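Search this journal
Go

Monday, February
Posted by the author
Reading time: 3 minutes

On the Keeping of Metal Bins

The annual review of the workroom at Flerum has now been completed, and I set out the findings in this journal as I have done in previous years. The greater part of the review concerned storage, and the greater part of the storage question concerned the bins.

It will be recalled that the former arrangement relied on cardboard trays, bought in a single lot from Pirkow when the room was first fitted out. These were satisfactory for paper, string and cloth. They were not satisfactory for tools. Two of them gave way at the corners during the autumn and a quantity of small fittings had to be recovered from under the shelving, a task which occupied the whole of an afternoon. The remaining trays have been moved to the upstairs cupboard and are to be used for wrapping paper only.

Sheet metal has taken their place on the work surface. I had expected to object to the noise, and I do object to it, particularly in the evening, when a clamp set down without care can be heard in the kitchen. A square of felt was tried in one bin. It collected filings and was removed after a week.

The sloped sides deserve a word of approval. An upright wall encourages small articles to settle in the angle at the bottom, where the fingers cannot easily reach them. With a slope the hand follows the side down, and the article is more readily brought up again. The disadvantage is that a sloped bin holds less than its outer measurements suggest. Anyone ordering by the width of the rim should allow for this. I did not, and one order to Paiva had to be amended at a cost of 185 in carriage, which has been entered against the room and not against the household.

Staining was considered at some length. The inner walls of a bin in regular use become grey and streaked, most noticeably in the lower half. Warm water and washing-up liquid remove the grease. They do not remove the marks. A scouring powder supplied by Fondon was tried on a spare lid and left it brighter but covered in fine scratches, and I have decided against any further use of it. The floors of the bins will be wiped at the end of each month and the scuffs left as they are.

Contents are to be kept few. The rule previously in force, that a bin might be filled to the rim provided its contents were of one kind, has been withdrawn. A full bin is a bin in which the item required is always underneath. The present rule is that everything should lie on the floor of the bin in a single layer, with clamps placed towards one end so that their jaws do not catch on other things. Clamps not in current use should go back on the rail.

Total expenditure on storage for the year was 1370, against an allowance of 2433. The balance has been carried forward. Shelving for the north wall remains under consideration, as does the question of whether the carpet should be replaced with something easier to sweep.

The labels will be dealt with in a separate entry.
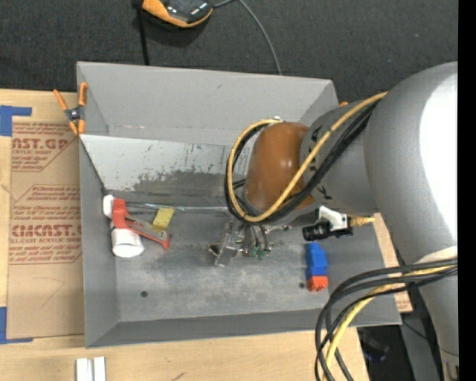 Metal bin on the work surface, with the red clamp at one end.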